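Spent the afternoon at the Turno open day and got home later than I meant to. Writing this down tonight while I still remember which person said what.

Genalyn Dimaculangan drove. She has been trying to get me to one of these since last fall, when I told her I was thinking about some kind of automation for the test bench. We left after lunch and were there by one thirty. Parking was behind the building, past the loading dock, and the sign for it was too small. We went by it twice.

Sign-in was slow. They had one person handing out badges and she had to write each name by hand. My last name came out wrong and I left it. There was coffee and a tray of rolls with cheese. I took a program, which listed three demonstrations, a talk, and an hour at the end for questions. They had split us into groups of 20. Genalyn and I were both in the second group, so we began with the talk while the first group went to the demonstrations.

The talk was given by Rostislav Kadlec. He has been at Turno since it was two rooms over a print shop. He talked for too long about the early years but the middle part was good. His main point was that most small shops buy the arm first and think about the part second, and then spend the next year building brackets. He said to start with the part: how it sits, where it can be touched, where the cables go. He spent a lot of time on cables. I wrote down "cables are half the job" and underlined it.

He also said they now build every cell in simulation before they order anything for it. They model the table, the room and the daylight from the windows, because the cameras that will look at the part later have to cope with whatever light the customer has. I had not thought about the light at all. Our bench is right under a west window and by four in the afternoon I can hardly read the meter.

The first demonstration was Hiludetti, their name for the simulation package. Radoslava Říha ran it. She had a big screen at the front and handed out copies of the views on a shared drive so we could save them. The task was to bring a closed gripper down to the top of a small black box with cables coming out of it.

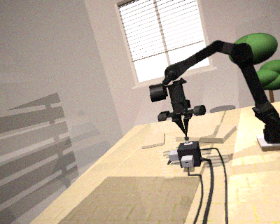
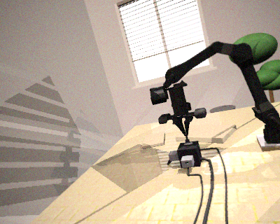 She spent most of her time on approach. In her experience people want to come in at an angle to save travel, and then a finger catches on something beside the part. She comes straight down for the last stretch and slows the arm well before it gets there. She changed the height in small steps and had us call out when we thought it was low enough. We were mostly wrong. I was too cautious and Genalyn would have driven it through the table.

A man in front asked whether the cables behaved like real ones. Radoslava said no, and that she would not trust any simulation on that question without trying it on the bench. They can tell you where a cable will be in the way. They are less good at telling you how it will pull on the part when you move it. I liked that she just said so. He asked again in different words and got the same answer.

I asked how long it takes to set up a scene like that. She said three days if you have drawings of everything and a good deal longer if you have to go measure the room yourself. We have no drawings of anything. The building was done over by the previous tenant and I don't think there is a floor plan that matches it.

The second demonstration was a real cell in the next room, sorting caps by color. It was loud and we stood behind a yellow line. Benjamín Montecinos explained it but I only caught part of what he said over the compressor. It ran fine for a while, then stopped on a fault, and he had to open the door, clear a cap from the chute and start it again. He told us it faults more on dry days. The caps stick to each other.

Third was a table of grippers you could pick up and try. I spent the longest there. The two-finger ones are lighter than I expected. Jozefína Lukáč had the price sheets and let me go through them. The smallest gripper with its controller is 2,000, and the mounting plate and the cables are extra. I asked if they rented. They don't, but she thought Drikow might, and wrote the name on the back of her card. She also mentioned Doležal for secondhand arms and told me to ask for the service records before going to look at one.

The question hour was mostly people describing their own shops. One man had 25 years in packaging and wanted everybody to know it. I asked Rostislav what he would do with a bench like ours, where we plug in a unit, wait for the light, write down a number and unplug it. He asked how many different units. When I told him, he said to pick the one we do most and forget the rest for now. He also said to make a nest for it out of scrap and push the connector in by hand a hundred times, paying attention to what my other hand does. That one I can start tomorrow.

We left at five. Traffic was bad by the bridge. Genalyn thinks I should buy the small gripper and learn on it. I think the nest comes first, and then I want to measure the room, including the window. We went back and forth on it until she dropped me off. She still has my umbrella.

To do:
Call Drikow about renting.
Find the calipers.
Make a nest for the small supply, scrap pine is fine.
Ask the landlord about a floor plan.
Get a price on a blind for the west window.
Send Radoslava a thank-you and ask if the shared drive stays up.

Leftover soup for supper. Feet sore from the concrete floor.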